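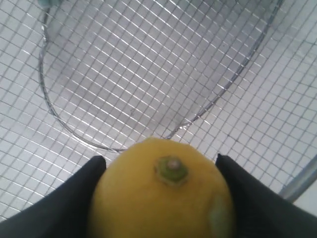 Lemon with the green calyx still in place and a pale mark low on the right side.

Lemons: reading the peel

Members of the Itdale fruit scheme have asked how to sort lemons for storage. Start at the stem end. A calyx that is still green and firmly attached is a fair sign that the fruit has not been stored for long. Where it has turned brown or dropped off, put the lemon in the group for early use.

Pale patches are a separate matter. A mark on the peel is often left by rubbing against a branch or another fruit, and affects only the surface. Press it gently with a thumb. If it gives more than the peel next to it, use the lemon that week for juice and do not grate the zest.

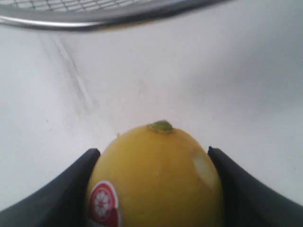 Stickers should come off before zesting. Lift one edge with a fingernail and pull slowly across the curve, then wash the fruit in warm water and dry it. Any gum left behind can be removed with a drop of cooking oil on a cloth.

Unmarked lemons keep longest in a closed bag in the fridge. The Le Roux marmalade recipe from the March issue takes 200 g of lemon to 200 ml of water, and scuffed peel is suitable for it once the mark has been pared away.

2 comments | 2,912 shares

zestywest: Does the oil affect the flavour if I'm using the peel?

plot_14: Wash it again afterwards with a bit of washing-up liquid. I've never tasted it.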